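Baskets, and What Goes Back in Them: A Conversation With the Owner of Doucette

The woman who runs Doucette, a small basket shop in Zendomwood, would like it known that she did not set out to sell baskets. She set out to find one, for the bread, and came home with two, and then there was a sale at a farmhouse on the Stilidow road, and, well, you can guess the rest. "My sister said I had a problem," she told me, pouring us both more coffee than either of us needed. "I said no, I have a hallway full of baskets. The hallway is the problem!"

That was years ago. The shop now keeps over 400 of them on its shelves, and she can tell you where nearly every one came from, which makes even a quick visit a long one (I had planned on half an hour and stayed until lunch).

I asked what people get wrong when they buy a basket for the house. She thought about it for a good while. "They buy it for the shelf in their head," she said. "They see a nice tidy shelf in a magazine. Then they get home and their shelf is eleven inches deep and full of batteries and birthday candles. So I always ask, what's going in it? Tell me the ugly stuff. Chargers, dog leashes, the mail."

Her own kitchen table gets cleared every evening into one wicker basket, and in the morning the basket gets emptied and everything goes where it belongs. She is strict about the second half. "If you skip the morning, you've just got a pile with a handle on it. I skipped it for most of September once and found a library card I'd already replaced."

We got to talking about color, because I had always bought the pale honey kind and she clearly had opinions. She likes the dark ones, browns and charcoals, and she likes them on something light.

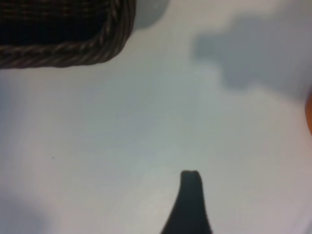
"A white table and a dark basket, I could look at that all day," she said. "And you see the braid so much better. People walk right past a braided rim, and to me it's the best part. Run your thumb along it before you buy. If a strand pokes you in the shop, it's going to poke you at home, and it'll catch your good sweater too."

For cleaning she uses a soft paintbrush, dry, working along the twists, and then a barely damp cloth. She doesn't care for sprays. She keeps her baskets away from the radiator and says a rounded corner is easier to dust than a square one, and kinder to your hip if you're the sort who cuts close around the table. She is.

Doucette will be open late on 9th July for the street fair, with the smaller baskets set out front. She plans to bring the bread one as well, though it isn't for sale, and she has already turned down two offers for it.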